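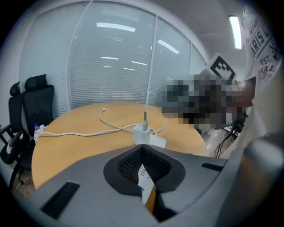

My dried lemon balm smells like hay. What am I doing wrong?

Zuvumine Community Help » Herbs and Spices » Drying and storing
3704 views – 2 answers

costcombe_kitchen
New member

Hello everyone, and thank you in advance to anybody who reads all of this, because I do tend to go on a bit.

I have a big patch of lemon balm by the back steps that came with the house. When it comes up in May I can hardly walk past it without picking a leaf and rubbing it between my fingers, and fresh in hot water it makes the loveliest cup of tea. So every year I tell myself I'm going to dry enough to last the winter, and every year I end up with a jar of something that smells like the inside of a barn. It isn't moldy and it isn't dusty, it just has no lemon left in it at all.

What I did this last time was cut the stems after supper, rinse them in the sink, tie them in fat bundles with kitchen string and hang them in the laundry room. I left them until they felt crunchy. Then I crumbled everything up so it would fit in the jar (an old pickle jar, well washed) and put it on the shelf over the stove with my other herbs.

My sage and bay leaves come out perfectly good this way, and so does the thyme, so I don't think the room is the trouble. I've been looking at the small Mevow dehydrator, but I'd hate to spend the money if the answer is that lemon balm simply doesn't dry well. Is it worth trying again, or should I just enjoy it fresh and buy tea bags in the winter like a sensible person?

balaskas
Regular – 861 posts

Welcome! And please don't give up on it. I went through the same thing with mine, and now it's the jar I reach for most from the first frost until spring.

Sage, thyme and bay are tough, oily leaves and they will forgive you for nearly anything. Lemon balm is soft and thin and holds a fair amount of water, and the lemony part of it is very light and drifts off easily. If it dries slowly in a thick bundle, the middle stays damp for days, the leaves darken, and that's when you get the barn smell. A laundry room can be a hard place for it too, if the dryer is running.

I cut mine in the morning, once the dew is gone and before the sun gets strong, and I try to do it before the plant flowers. After it blooms the scent gets a little soapy, at least to my nose. If the leaves are clean I don't rinse them. If they need it, I swish them in cold water and spin them in the salad spinner, then lay them on a dish towel and pat them until I'm tired of patting.

Then I pull the leaves off the stems. It's slow, but I put the radio on and it goes by. They go in a single layer on an old window screen that I keep just for this, propped up on a couple of chairs in the spare bedroom with the curtains closed and a fan going on low, pointed past them and not straight at them (you only make that mistake once – I was finding leaves behind the dresser for weeks). In dry weather the small ones can be ready in 2 days. Thick muggy weather takes longer, and then I'd use a machine.

As for the dehydrator, I've never owned the Mevow so I can't speak to that one, but whichever you get, look for one that lets you set the heat low. I run mine at the lowest setting and start checking after a few hours. Leaving it on for 12 hours overnight because the booklet says "herbs" is a good way to end up right back with hay.

The other thing I'd change is the crumbling. Keep the leaves as whole as you can and crush them when you're making the tea. All that lovely smell you get when you crumble them is smell that isn't going in your cup. And do move the jar! Over the stove is warm and steamy and usually bright as well. Mine lives in a cupboard on the other side of the kitchen, next to the oatmeal.

One more little habit: for the first week, open the jar every day or so and look for fog on the inside of the glass. If there's any, spread everything out again for another day. If you see mold, throw the batch out.

Even done well it's gentler than fresh, so I use a heaping spoonful per mug and put a saucer on top while it steeps. I hope you'll try one small tray first and come back to tell us how it went.

hillside_mint
Member

Agree about the stove shelf. Also make sure the pickle jar lid isn't still pickly, mine never lost it and I had dill flavored chamomile all winter. I freeze my lemon balm now, chopped up in ice cube trays with a little water. Drop a cube in the mug and pour the hot water over. It looks like pond weed but it tastes more like the real thing than any dried I've made.

costcombe_kitchen
New member

Oh, thank you both so much! I just went and sniffed the lid and yes, there is definitely some dill going on in there, so that's going in the recycling. I have enough growth left for one small tray, and I'll do it on a screen in the guest room with the door shut so the cat stays out of it. Whatever doesn't fit can go in the ice cube trays. I'll hold off on the dehydrator until I see how the tray turns out.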